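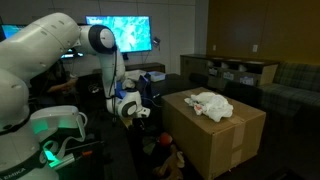 Packing and Sealing a Carton for Storage

This guidance is issued to residents of Unum House who wish to place household goods in the shared store. It applies to cardboard cartons only. Suitcases and plastic crates are covered on a separate page.

Before you begin

Clear enough floor to walk round the carton on all sides. Small items such as balls, soft toys and hand tools should be gathered up first, as they are easily trodden on once the carton is full. You will need:

Parcel tape, 2 rolls
Scissors
Clean cloths or old towels
A thick marker pen
One store label, available from the Seleo desk

Packing

1. Fold the bottom flaps inwards, short sides first, and tape along the centre join. Run a second strip across it.

2. Place heavy items at the bottom. Books should lie flat.

3. Wrap breakable items one at a time in cloth. Stained cloths must be washed and fully dried before use. Damp fabric will mark other goods and may cause mould.

4. Put soft toys and bedding in last. They fill the gaps at the top and stop the lid from sinking when another carton is stacked on it.

5. Do not pack food, batteries, paint or aerosols.

Sealing

Close the top flaps and tape the centre join from one end to the other. Continue each strip down the front and back of the carton for at least a hand's width. Tape the open edges at either side in the same way. Press the tape down firmly with a dry cloth, working from the middle outwards. If a strip lifts at the end, remove it and apply a new one.

Labelling

Write your flat number on the top and on one long side. Fix the store label beside it, clear of the tape. Please do not write a list of contents on the outside; keep this with your own papers.

Handing in

Cartons are received at the Zamel Street entrance until 4 pm. Remove any loose items from the lid before lifting. Cartons left over from last year must be collected by the end of May. Storage forms should be returned to Room 51.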